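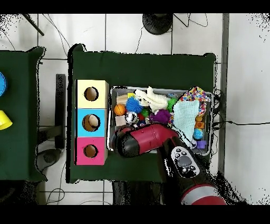

Stacked cubes and a bin of toys on a green cloth.

Section 2: Adding a creature record

This section covers creating a new creature in the Oletti myth catalogue, linking it to its sources and relatives, and sending it for checking. You need an editor account. If you only have a reader account, the New Record button will be greyed out.

Before you start

Search for the creature under every spelling you can think of. Cerberus, Kerberos and Cerberos all lead to the same record, but the lesser-known creatures have fewer alternative spellings entered and are easy to duplicate. Try the Latin form, the Greek form and any English nickname.

Have your sources to hand. A record can't be saved without at least one.

Creating the record

1. Open the catalogue and choose New Record, then Creature.

2. Type the main name. Use the form most English readers know (Chimera, Minotaur, Griffin). Other spellings go in the Also Known As box, one per line.

3. Choose Single or Kind. The Minotaur is Single. Satyrs are a Kind. Pegasus is Single, but winged horses in general have their own Kind record, and the two should be linked.

4. Fill in Body Parts. Pick an animal for each part from the list. For the Chimera you would enter lion for the front, goat for the middle and snake for the tail. If sources disagree about a part, add it twice and attach a different source to each.

Note: Leave a part blank if no source mentions it. Please don't work it out from a vase painting unless the painting is entered as a source.

5. Add Size only if a source gives one. Most don't. "Huge" and "as big as a hill" go in the Description box, which takes free text.

6. Add Place. Start typing and choose from the list. Where a creature moves about, enter the place where it is killed or last met. The Nemean lion goes under Nemea and the Hydra under Lerna.

7. Press Save Draft. The record gets a draft number beginning with D. Drafts that aren't opened for 29 days are deleted.

Caution: The Back button in your browser throws away anything typed since the last save. Use the Previous Step link at the foot of the form.

Linking parents and offspring

8. Open the Family tab and press Add Link.

9. Choose the relative and the type of link. Types are Parent, Child, Sibling and Slain By. The matching link on the other record is made for you, so do not add it a second time from that side.

10. Give the source for the link. The family of Typhon and Echidna is the usual trouble spot. Different writers give them different children, and the Sphinx in particular has more than one set of parents. Enter each version as a separate link. The catalogue will show them side by side with the sources beneath.

Note: The family chart shows no more than 14 creatures at once. Use the arrows to see the rest.

Sending for checking

11. Read the record through in Preview. Look for sources with no line or page reference, which appear in red.

12. Press Send. The status changes from Draft to Waiting. You can't edit a record while it is waiting. If you spot a mistake, press Recall first.

13. Greek and Roman records go to Krum Mladenović. Records for creatures from elsewhere, including the Garuda and the various nagas, go to Kurniawati Latuheru. The form chooses for you according to Place.

Checking usually takes over 10 days in April, when the school projects come in. The catalogue is closed for backups on Sunday mornings and Send will not work then.

If something goes wrong

"Name already in use": a record or another editor's draft has that name. Search again with Include Drafts ticked.

"Link loop found": you have made a creature its own ancestor. Check that Parent and Child are the right way round.

Greek letters show as boxes: change the display font to Sendell in your account settings. The older Yeoh font has no accented Greek.

Record imported from Prumov has no sources: the import does not carry them over. Add them by hand before pressing Send.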